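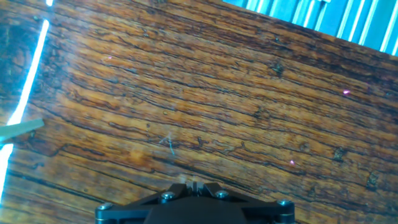 # Cleaning and oiling an old wooden tabletop

Some people want a table like glass. If you're one of them, buy a glass table. What follows is for rough, cracked old wood that you plan to keep rough and cracked, only with fewer crumbs in it.

You'll need a soft-bristled brush, a vacuum with a narrow nozzle, dish soap, clean rags and a food-safe oil made for wood.

## Get the dirt out

1. Brush along the grain, never across it. Going across just packs last January's toast deeper into the cracks.
2. Vacuum with the nozzle held slightly off the surface.
3. Wipe with a rag dipped in warm soapy water and wrung out hard. If it drips, wring it again.
4. Wipe once more with plain water and dry the top with a towel. Leave it overnight.

Resist the wooden toothpick. I have snapped 3 of them off in the same crack, and they live there now.

## Oil it

Put a spoonful on a rag and rub it in with the grain, working on a small patch at a time. Old wood drinks unevenly - the dark streaks may take hardly any while a dry patch next to them wants seconds. Wait 20 minutes, then wipe off everything still sitting on top, especially in the cracks, where it turns to glue.

A second coat can go on the next day. Spread the oily rags flat outdoors to dry before you throw them out, as a balled-up rag can catch fire by itself.

Amna Orakzai asked whether she should fill the cracks first. You can, with tinted wax, but try it on the underside before you commit.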